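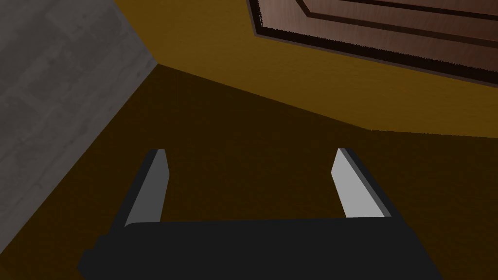 plorel33
So can any of them do a kitchen yet? In the sim, I mean. Mine gets near the cabinet with the gripper wide open and I still wouldn't trust it with a plate.

Reijo P
Depends on the chore. Doors, yes – I'd let one do doors. Dishes, no way.

chaltu_m
Disagree on doors! 800 simulated tries, then a real cabinet with a sticky hinge, and it's lost.

Reijo P
My kid can't do sticky hinges either lol

plorel33
OK but your kid is 7. What hinge settings are you using?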